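The Blue Tray

The summer Hermine Gruber turned seventy-nine she decided to give away everything that would fit in a box, and because I lived across the landing and owned a car, I was asked to help. I said yes before I knew how many boxes there were. She had lived in that apartment in Lutgate since she was a bride, and her husband, who had traveled up and down the line to Ivham selling window hardware, had never once come home without something small in his coat pocket for the children.

We began with the linens, which went quickly, and then the books, which didn't, because Hermine had to read me the inscription in each one. By February we had only the toys left. She kept them in the back bedroom in a wardrobe that smelled of cedar and old wool, and she sat on the bed with her shoes off and told me how it would be done. Anything for her grandson Baek went into the blue tray. Anything for the church sale went into a bag. Anything she couldn't make up her mind about went on the table and stayed there until she could. 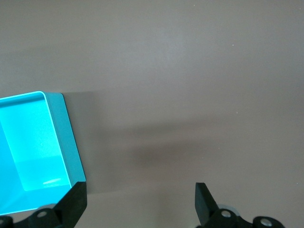

"You mustn't rush me at the table," she said. "That is the whole purpose of the table."

I promised I wouldn't, and I went to put the kettle on, and when I came back with the cups she had already gone through a shoebox of wooden animals without any trouble at all. The goat had gone to the church, and so had the pigs. She had kept out one hen, which she put in her cardigan pocket and didn't mention, so I didn't mention it either.

It went on like that for most of the afternoon. There was a tin drum with a split skin, and a doll whose name was Mrs. Cuklow, after a landlady they had all been afraid of, and a puzzle of a harbor that Hermine said had 1,000 pieces when it was bought and she would not swear to it now. She had a story for each of them and I'm afraid I encouraged her. My own mother, Reet Baranauskienė, whom some of the older people on our street still remember, threw things out the way other people sneeze, and I grew up without so much as a button to tell a story about. So I sat there with my tea going cold, and I asked what happened to the landlady, and what color the drum had been, and we got very little done and I was as happy as I'd been all winter.

Then she took out the car.

It was a little yellow thing with a round back like a beetle's, small enough to close your hand over. Hermine rolled it once along her knee. She looked at the blue tray, and she looked at the bag for the church, and then she got up in her stockings and set it down on the table, all by itself, and came back and sat on the bed again.
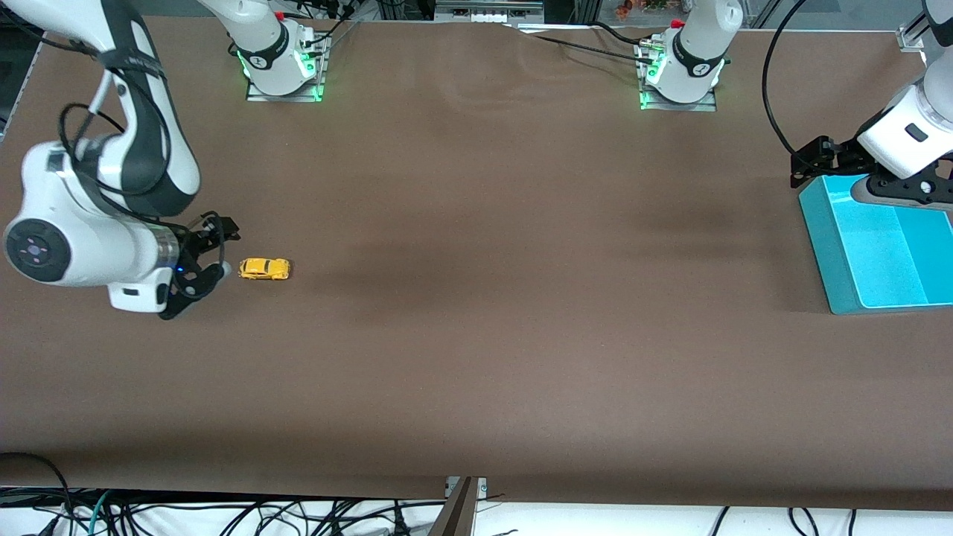 "Two of them wanted it," she said after a while. "That was the trouble. He brought home one car and I had 3 children, and the baby was too young to care, but the other two, my Lord. They fought over it from breakfast to bedtime. I made a rule. Ten minutes each by the kitchen clock, and then it had to be handed over politely."

"Did that work?"

"It worked on me. I can still tell you when ten minutes have gone by. I wake up in the night and I know it."

She drank her tea, cold as it was. Down in the street someone was trying to start an engine, and she waited for it to catch before she went on.

"Anton would have it in his pocket when his sister came looking, and he'd swear he hadn't seen it. And she'd put it under her pillow and swear the same. I found it in the flour once. I never did learn which of them that was, and now they're both past fifty and each one says it was the other."

"You could ask them who wants it," I said.

Hermine gave me such a look.

"And start all that again?" she said. "No. Put the kettle back on, dear. It can stay on the table tonight."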